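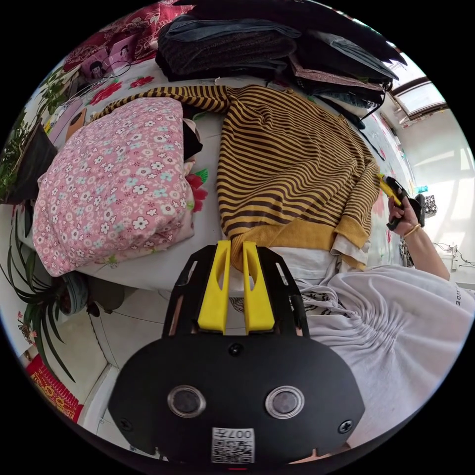
A sweater with thin mustard and dark brown stripes, laid out on a bed with other clothes.

Vundgate range switches to short balls, and drives get shorter

2018-08-18

BRARKBY - Golfers at the Vundgate driving range will hit shorter drives starting this week, and for once they have something to blame besides their swing.

The range has swapped its entire stock for limited-flight balls after a spring and summer in which regular ones kept leaving the property. Most of them left over the back fence, which stands 320 yards from the front mats and was thought, when it went up, to be well beyond anyone who practices in Brarkby. Drivers have changed since then. So has the ground, which baked hard in July and sent low, ugly shots bounding along like rabbits until they found the gap under the gate.

Talavera, the garden center on the other side of the fence, collected 21 balls from its parking lot in a single month and returned them in a flowerpot. The flowerpot was marked with a price. Vundgate paid it.

The new balls come from Iltus, which also supplies the range's mats and the rubber tees that lean to the left after a week. They are yellow, with a single black stripe, and are meant to fly shorter than a regular ball while launching at much the same height. A golfer who carries a regular ball 300 yards, of whom the range has one and hears from several, should now come down comfortably short of the fence.

Regulars have taken the news in the way regulars do. A sheet of paper taped up beside the token machine for comments had filled both sides by the second evening. One writer wanted to know how he was supposed to learn his distances. Another said the balls felt like hitting a potato. A third complained that the old balls had been cut, scuffed and worn smooth, and that he had gotten used to them.

The range has answered the distance question by leaving the yardage signs exactly where they are and adding a smaller sign that says not to believe them. The green flag marked 100 is still 100 yards away. What a wedge shot does on its way there is now a matter between the golfer and the ball. Early reports from the short game crowd say the difference with a wedge is hard to notice, though the short game crowd is four people and two of them mostly putt. 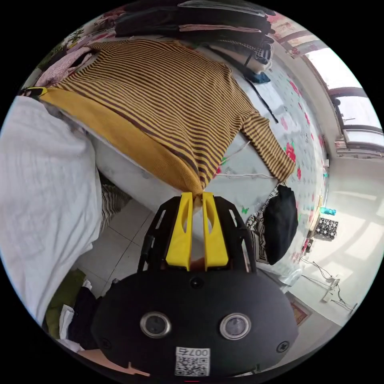 Prices are staying put. A small bucket costs what it did in February, when the range last raised them, and the punch cards sold over the winter will be honored until they are used up or go through the wash. Anyone still holding a few of the old white balls at home is invited to bring them back. The drop box is by the side door and no questions will be asked, although there is a window over it.

Regular balls are not gone altogether. Vundgate will keep a supply for lessons and for club fittings, both of which take place at the two covered bays on the far left, where shots are aimed across the longest part of the field. Golfers who are not taking a lesson are asked not to wander down there with an empty bucket and a thoughtful expression.

A taller net was considered first. The quote for it came in above what the range takes in over a good summer, and the poles would have needed a permit from the town, which still has Vundgate's application for a new soda machine. The balls were cheaper and arrived in a day.

The monthly long drive night will go ahead as planned, with the yellow balls and a scoring change. Instead of measuring each shot, the range will award the prize to whoever gets closest to the back fence without touching it. The prize is a gift card for the garden center.

The range is open from seven in the morning until dark, and closes for an hour at noon while the picker goes out. Hitting at the picker remains against the rules, and according to the notice on the door, the new balls have done nothing to change that.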